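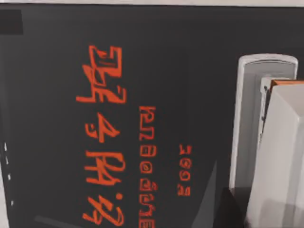
Running for town council in Hollis, first time, and the clerk just kicked back part of my nominating petition. Need 500 good signatures, she says I have 392. Filing closes at 5 pm at the end of June and I have 20 days. On top of that my door cards are supposed to go to the printer tomorrow and I can't tell if the "paid for by" line is ok where it is. The look is orange-red lettering on dark charcoal gray, big words turned sideways up the card, and the designer wants to run the disclaimer sideways too in the same color. It looks great but can people read it? Does it HAVE to be right side up?

So I guess two things. First the signatures. The ones she tossed are mostly: people who put a PO box, people who signed with a nickname, and two full pages where my helper forgot to fill in the circulator part on the bottom. Can I fix those pages or are they just dead? The signers are real, I know half of them, they live on Dullar Street and the streets behind it. Seems crazy to lose two pages over a blank box on the bottom but the clerk was pretty firm about it, and she wasn't rude or anything, just said read the packet. I did read the packet. The packet is 31 pages of photocopy and half of it is about school board.

Second the card. Order is 2,000 with Stamemeo Print, they want the money up front and no changes after I sign the proof. If the disclaimer is wrong do I have to toss all of them or can I put a sticker on? A guy on the council now (Ward 2, not naming) told me stickers are illegal. He's also not exactly rooting for me so.

Also I'm the only one who has put money in so far. Do I say "paid for by Ebony Partington" or do I need a comittee name even if the committee is me?

Sorry for the rambling, typing this on my lunch. Any help from people who have done a small town race would be great.

Ebony Partington

3 replies, newest last

Tipene Waaka

get more signatures. dont waste time arguing over the old ones. you need 108 and you'll want way more than that, people always sign who arent registered. Stand outside the hardware store in the morning.

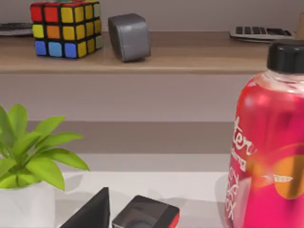
Also the guy who told you stickers are illegal is full of it, everybody uses stickers. I ran for parks board and had them on half my signs. Lost but not over that.

Rangi Ngata

Did petitions for two council races and a library levy, different county from yours so check everything I say with the clerk. In writing. Email her, don't call, you want something to point to later.

Signatures. Three kinds of problem there and they don't all work the same.

Blank circulator box: ask if your helper can come in and complete it before the deadline. Some places allow it, some places the page is dead the minute it's handed in. Ours let you fix it if the petition hadn't been formally filed yet, and there's a difference between "dropped off for a look" and "filed". Ask her which one you did. If she gave you a stamped receipt that's probably filed. If she just looked it over at the counter you may still be fine.

PO box: where I was, they needed the street address where the person is registered. A fix was possible but it took a signed form from each person, which is more work than getting a new signature. If the rules let somebody whose line was thrown out sign again, go back to the same people. ASK FIRST though, some clerks treat the second one as a duplicate and strike that too.

Nicknames: worth pushing on. Bob for Robert with a matching address and matching handwriting, our clerk ended up counting most of those once somebody asked politely. Ask for the list of struck lines with the reason next to each one. You should be able to get that, and you can't fix what you can't see.

Meanwhile yes, collect new ones like Tipene says. Buy the voter list for your ward and take it to the doors with you so you only knock on registered houses. Goes about twice as fast. Evenings between 5:30 and 7 were best for us, after that people get cranky. And fill in the circulator part that same night at the kitchen table, every page, before you go to bed.
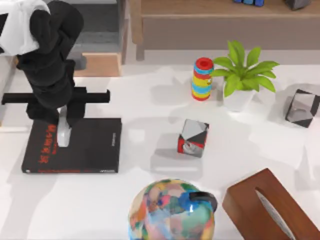

If there's a challenge period after filing, put that date in your calendar too. Somebody can object to your signatures even after the clerk says ok, and if the Ward 2 guy is how you say he is I would plan for it. Cushion. I'd want a good hundred extra at least.

Don't know enough about the cards, leaving that for somebody else.

Clem Tamihana

On the card since I do layout for local races. Don't sign the proof tomorow. One more day won't kill you and Stamemeo or whoever will still take your money.

Rules vary but what they generally care about is: is it there, is it legible, does it say who paid. Some have a minimum type size. I haven't personally seen one that says which direction it has to run, but I also wouldn't be the test case. Let the designer keep the big sideways words and put the disclaimer flat along the bottom, regular direction. And small type in orange-red on charcoal is risky, it can fill in on press and get mushy. Make that one line white. Designer will grumble. Fine.

Name: depends if you have to register a committee. Lots of small races let you skip it below a certain amount of spending, and then it's just your own name and sometimes your address. If you already filed the paperwork with a committee name on it, use exactly that name, spelled the same way, "Friends of" and all.

Stickers: no idea for Hollis. Places I've worked, a sticker was an acceptable fix if it went on before the cards went out. You do not want to stick 2,000 of them. I've done 500 and my thumbs hurt for a week.

Last thing, if you aren't on the ballot yet maybe print a smaller run? Ask what they charge for 500 and hold the rest until the petition is cleared.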